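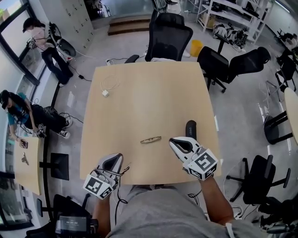
How many examples does a new task need before you train on it?

We start training at 24 to see whether anything is wrong with the setup, then keep collecting up to 2,000 for a task that ships. The cable task stopped at 1,295 when the scores went flat.

December, by Zinhle Chauke

Search the Flondent help pages Go

What counts as one example?

One attempt at one task, from hands at rest to hands at rest. If you drop the object and pick it up again, keep going. Recoveries are useful and we label them as such.

Do I throw out bad attempts?

Mark them, don't delete them. The exception is a marker covered for most of the attempt - those can't be tracked and the Andex importer will reject them anyway.

How much should I change between attempts?

Move the object every time, and turn it too. Change to another object after 47 attempts. Small things like clips and adapters need more starting positions than large ones.

Can two people collect in the same room?

Yes. Give each person their own session name in Sarkar before starting, or the files get merged.

How fast should I move?

At the speed you would normally use, a bit slower at the moment of grasp. Very slow attempts teach the model to hesitate.

Where do finished sessions go?

Upload to the Udley folder before you leave. Check that the attempt total matches your sheet.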